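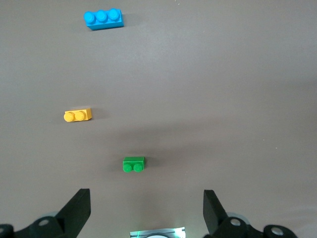
**Kobina Kyei**
*Customer guides, Cillden Home*

## Section 3: Setting up your Urnent label printer

Welcome back! If you've been following along from Section 2, the printer is out of its box, the orange packing tape is off, and you've found a spot for it within reach of an outlet. In this section we'll load the labels, pair the printer with your phone or tablet, and print a first label for something in the house that could use one. A bin of toy bricks is a lovely place to begin, and so is a spice jar, or that drawer of charging cords we all seem to have.

Set aside a quiet half hour the first time. It goes much faster after that, I promise.

### 3.1 Loading a roll

Your printer comes with a small starter roll of 200 plain white labels. Full rolls (sold separately, ask for part 619) hold 1000 labels and go in the same way.

1. Turn the printer off and unplug it.
2. Press the two gray tabs on either side of the lid and lift. The lid opens a little past upright and will stay there by itself.
3. Slide the roll guides apart with your thumbs. They move together, so you only need to push one of them.
4. Peel off the sticker that holds the loose end of the roll and throw it away. If a bit of sticker stays behind on the first label, pull that label off too and don't fret over it.
5. Lower the roll in between the guides with the loose end coming off the **top** of the roll, toward you.
6. Let the guides close gently against the roll. It should still turn when you nudge it with a finger.
7. Feed the loose end under the black bar and out through the slot until you have an inch or so showing.
8. Close the lid, pressing on both sides until you hear two clicks.

> **Caution:** The strip behind the black bar gets hot during long print jobs. Let the printer rest for ten minutes before you open the lid, and please keep little fingers away from it.

> **Note:** One click means one side is still up. The printer will switch on with the lid half closed, but it will feed labels at a slant, and you may be three or four labels in before you notice. I say this from experience!

### 3.2 Pairing with a phone or tablet

1. Plug the printer in and hold the power button until the light turns white.
2. Turn on Bluetooth on your phone or tablet.
3. Open the Herrero app. If you made an account back in Section 1, sign in with it now. If you skipped that part, tap **Continue without account**, and everything in this section will still work.
4. Tap **Add printer**, then choose **Urnent** from the list.
5. Type in the starting code, 1708, and tap **Pair**.
6. Wait for the light to turn green. It may blink a few times on the way.

If more than one person in your home will be making labels, repeat these steps on each device. The printer remembers all of them, though it will only talk to one at a time, so whoever is finished should close the app before the next person starts.

> **Note:** We do recommend changing the starting code once you're paired, especially in an apartment building. Go to **Settings > Printer > Code** and pick four digits you'll remember. Write them on the inside cover of this guide, where there's a line for them.

### 3.3 Printing your first label

1. In the app, tap **New label**.
2. Type a word or two. Short labels are easier to read from across a room, and the app will shrink the letters if you go on too long.
3. Choose a lettering style. "Provoswood" is the round, friendly one we use on our own shelves, and it's a good pick for children who are just learning their letters.
4. Add a little picture if you like. You'll find them under the star, and pre-readers get a great deal out of them.
5. Tap **Preview** and check your spelling.
6. Tap **Print**, wait for the label to stop moving, and tear it upward against the toothed edge.

### 3.4 Sticking it on

Wipe the bin, jar, or shelf with a barely damp cloth and let it dry all the way. Peel the label from one corner, line up the short edge first, and smooth it across with the side of your hand. You have a minute or two to lift it and try again before the glue takes a proper hold. Cloth baskets are a different story, and for those you'll want the hanging tags described in Section 5.

> **Caution:** These labels aren't meant for the microwave, the dishwasher, or anything that goes into a child's mouth.

### 3.5 If something isn't right

**The label comes out blank.** The roll is almost certainly in upside down. Go back to step 5 of 3.1 and check that the loose end comes off the top.

**The print is faint on one side.** Open the lid, close it again, and listen for both clicks. If it's still faint, clean the strip as shown in Section 6.

**The app can't find the printer.** Turn both of them off, count to twenty, and turn the printer on first.

**The light is red and stays red.** Unplug the printer and leave it overnight. If the light is red again in the morning, get in touch with the shop where you bought it and have your receipt handy.

Guide revised 2022-06-15. Section 4 covers saving your favorite labels and printing them in batches.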